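Fluorescent lights in the upstairs corridor - keep or replace?
Home and Workshop Forum > Lighting and Electrics

Tratanow
Posted July 2020

Evening all. I've been putting off asking this for ages.
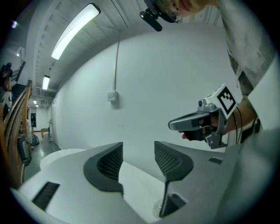
We took on the upper floor last year and I've grown fond of nearly all of it, the honey-brown stair rail most of all, but the long fluorescent fittings on the ceiling are dividing the household. My other half says it feels like waiting for a blood test. I find them cheerful, and I can see what I'm doing at the round white table, which matters more as I get older! Would you swap them for something softer, or leave well alone?

The ceiling is ribbed and beamed, so anything new has to sit sensibly between the beams. I've been quoted 997 for the lot, which made me sit down for a minute.

Jirkus
Leave them, I say. Change the tubes for a warmer colour first and live with it for a month. We did that in our hall and my wife stopped complaining within the week (well, she moved on to the carpet). White walls and a white ceiling bounce a cold tube about something dreadful, and a warm one is a different animal.

Drirkport
I'm going to disagree with Jirkus, kindly I hope. A warm tube is still a tube. You get that flat light from end to end and the far doorway still looks like a cave. I'd have wall lights down the corridor and keep one bright fitting over the table for jobs. Is the conduit on the wall surface mounted? If so you might get a spur off it without chasing out the plaster.

Tratanow
It is, yes, a thin one that drops from the ceiling to a little white box. I rather like it, it's neat. I'd want a proper electrician to tell me what it feeds before anybody gets ideas, though.

Ming-te Tsang
Quite right, please do get it looked at. And do think about the top of the stairs before anything else. My mother missed a step on a landing that had been made "cosy" with two dim lamps, and she was on crutches until August. Cosy is lovely in a sitting room. On stairs I want to see my feet.

Drirkport
Fair point about the stairs, I'll give you that. I still wouldn't want to eat my sandwiches under a tube.

Fang
We paid 921 for a similar job, 18 months ago, and that included making good the paint. Get a second quote, Tratanow. And whatever you do, don't let them box in those beams.

Tratanow
The beams stay, no fear of that. Warm tubes first then, and I'll ring round for another price. Thank you all, I'll report back once the ladder's been out.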